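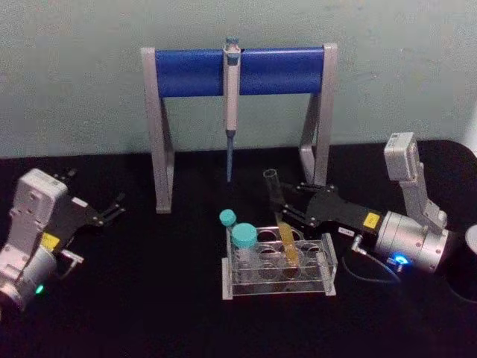 Trunell moves tube handling to two-armed benches at its Dalano laboratory

Lab technicians to leave repetitive rack work and take on sample review, method checks and client calls

Trunell, an independent testing laboratory serving water utilities, food processors and small manufacturers, has begun using two-armed robot benches for routine tube handling at its Dalano site. The first bench went into regular service in April, and the company plans to bring the remaining benches into use as staff complete their training.

The benches take over a part of the job that technicians have done by hand since the laboratory opened: picking up tubes, placing them in racks, moving them between stations and setting them out for pipetting. On a busy day the Dalano site receives more than 1,000 samples, and most of them are handled several times before a result is reported.

Each bench has a pair of arms fitted with parallel grippers. The arms work over a shared tabletop and can be assigned separate tasks or used together, with one holding a tube while the other works beside it. Racks, tubes and pipettes are the same kinds the laboratory already stocks, so a technician can take over a rack at any stage and finish it by hand.

The system was assembled and programmed by Emix, an automation integrator, and connects to Menon, the sample tracking software Trunell has used for several years. Menon tells the bench which rack is due and logs each transfer. If a tube is not where it should be, or is sitting at the wrong angle for a gripper to pick up, the bench stops and a technician is called over.

What changes for staff

No positions are being cut as part of the project. The laboratory employs 80 people, and those whose duties include tube handling will keep their current classification and rate of pay. Trunell has given this undertaking in writing to staff and to their workplace representatives.

Under the new roster, a technician on a bench shift looks after the arms, loads and clears racks, and deals with stops. Technicians not on a bench shift will spend more of the day reviewing results, running method checks and speaking with clients about unusual readings, work that has often been left to the end of the day or done as overtime.

The company expects the biggest difference on the early shift. Staff starting at 5 a.m. have usually spent their first hours sorting and racking tubes delivered overnight. From now on the benches will start on those racks first, and the early crew will be smaller. Technicians who prefer the early start can keep it. Those who have asked for later hours will be moved as places open up.

Trunell also expects fewer complaints of sore hands and wrists. Repeated gripping, capping and pipetting is the most common cause of discomfort reported to the site's health and safety coordinator. Pipetting of difficult samples, including thick or foaming liquids, will still be done by hand.

Training takes two days and is done in paid hours. It covers loading, clearing a stop, safe distances from the arms and how to shut a bench down. Programming is optional, and technicians who want to learn it can do a longer course with Emix. Staff who finish the longer course will move up one pay step.

Trial results

Before the first bench went into service, it was run alongside the regular crew on a trial set of 1,539 tubes. Technicians checked the position and label of every tube afterward. The trial led to several changes, most of them suggested by the people doing the checking. Racks are now loaded from the left, the stop alarm has been made quieter, and the arms pull back to the sides of the table when a technician opens the bench for access.

The bench is slower than an experienced technician on a single rack. Its use is in long runs, where it can keep a steady pace through breaks and shift changes. Trunell has set an upper limit of 200 tubes per run, after which a technician inspects the grippers and clears the table before the next run starts.

Turnaround times and prices for clients are unchanged. Samples should be submitted in the usual containers with the usual labels, and drop-off hours at the Dalano counter remain the same.

Clients and neighbouring businesses who would like to see the benches can book a place on the site tour, held every Wednesday at 2 p.m. Closed-toe shoes are required, and safety glasses are provided at the front desk.

About Trunell

Trunell provides chemical and microbiological testing of water, food and process samples. Its laboratory and head office are in Dalano.

Media enquiries: Trunell communications office, Dalano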